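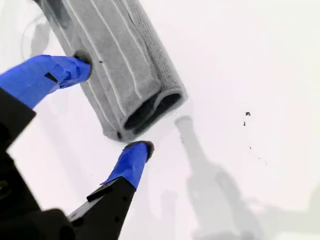

Do "hotel weight" towels really last longer, or is it just a word on the label?

Boglárka Szénási
Posted February 13, 2025

I need to replace most of our bath towels and I'm tired of guessing. Last time I bought a set of Larkska towels because the label said hotel weight, and after less than a year they feel like cardboard and drink up less water than the cheap ones in the gym bag. The store now wants me to move up to the Stelerus line, which costs 2 times as much and says "100% long staple cotton" in big letters.

I don't trust any of it. Does the weight mean anything? And is there some way to tell in the store if a towel will hold up? Please don't tell me to put vinegar in the wash, I've read that on every site there is and I'd like to hear from someone who has compared it with not doing it.

We have hard water, if that matters. Top loader, and a dryer that runs hot.

Remzi Karaca

Weight means something, but less than the price tag wants you to think. It tells you how much cotton is in a given area. It doesn't tell you if the cotton is any good or if the loops are held in well. A heavy towel made with poor yarn will shed for months and still go flat. "Hotel weight" by itself is a phrase anybody can print. If there's no number next to it, treat it as decoration.

I bought linens for a small guest house for 14 years, and the towels that failed us nearly always went at the side hems first. So look there. Fold the edge back and see how close the stitches sit. If you can pull the hem open with two thumbnails, put it back on the shelf. Then look at the flat woven band near the end, if there is one. On a lot of towels that strip shrinks more than the fluffy part and the whole end puckers up after a few hot washes. We stopped buying anything with a wide band for that reason. Plain ends look dull and they stay square.

The "100% long staple" line I would want explained. Long compared to what? I asked a sales rep from Prelton that once and got a brochure.

As for the stiffness, I'd suspect your wash before I blamed the towels. Hard water plus too much detergent leaves stuff behind in the loops. Try half the detergent for a few loads and skip softener completely, because that coats the cotton and it stops taking up water. Turn the dryer down and take them out while the hems are still a tiny bit damp. If they come back to life, you've saved yourself the Stelerus money. If they don't, buy one towel, not a set, and wash it for a couple of months before you buy more.

On vinegar: we tried it on one shelf of towels and left another shelf alone. I couldn't tell them apart by touch. Maybe your water is different from ours.

pintér_fan

just get Pintér ones, had mine since May and they are great. super soft. dont overthink it its a towel

Boglárka Szénási

Thanks, Remzi. I checked the Larkska hems and two of them are already coming loose at the corner, so I don't think all of this is my washing. I'll still try the half detergent thing before I spend anything. As for the Pintér towels, mine were soft in the first months too, so I'd be curious what those feel like after another year.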